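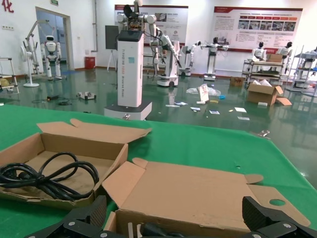 Standing order went out twice, what now?

tallowmere
Paid my rent share to my landlord, Rosine Lemaire, by standing order as usual. It's 300 a month. In February I changed the amount from 200 because we agreed a rise, and the bank (Ciltia) now shows 2 payments, the old 200 and the new 300. I think the app set up a new order and left the old one running. Can I get the 200 back?

pennyfold
Check the list of regular payments in the app. If both are there, cancel the 200 one first, before you ring anyone.

tallowmere
Both there. Cancelled the old one just now.
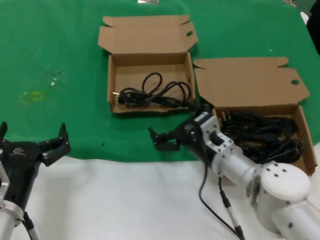
It does say "amend" on the button I pressed, so I don't see how this is my mistake.

Kettle_B
It may not be. I had the same with Vomham when I moved my savings payment. They called it a customer error, I complained in writing and they put it right.

oldledger
I don't agree that the bank should be first port of call. The money went to the right person, on an order you had set up. Ask the landlord to send it back or knock it off next month. Much quicker.

Kettle_B
Quicker maybe, but then the bank never has to look at it. And if it left tallowmere overdrawn there could be a charge to reclaim too.

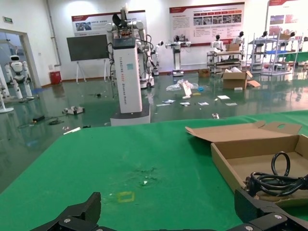
pennyfold
Is a standing order covered by the Direct Debit Guarantee?

oldledger
It isn't. The guarantee only covers direct debits, where the company asks for the money. With a standing order you tell your bank what to send and when.

tallowmere
Right, didn't know that. No overdraft, thankfully. I've messaged Rosine and she's fine with me paying 100 next month and going back to 300 after that.

oldledger
Good. Get that in writing, even a text will do. 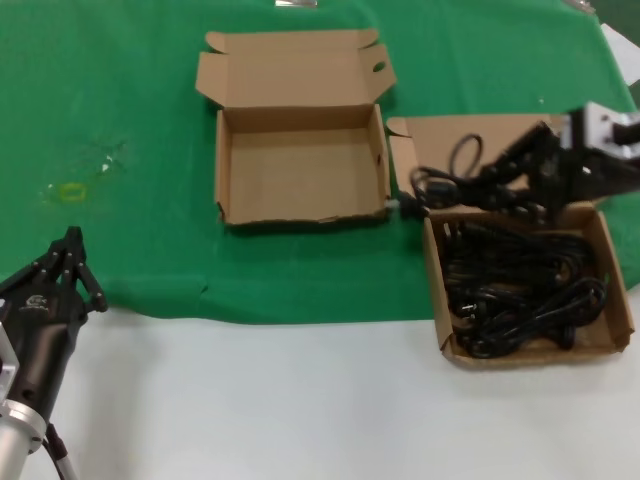 And don't touch the new standing order to do it, or you could end up with a third. Cancel it, pay the 100 by hand, then set it up fresh.

Kettle_B
I'd still complain. If you pressed amend and got a second order, somebody should be told. Take a screenshot of the payments list if the cancelled one still shows.

tallowmere
It does, greyed out. I'll send it to Ciltia tonight and see what they say.

pennyfold
Put the reference number they give you somewhere safe. I lost mine and had to start again.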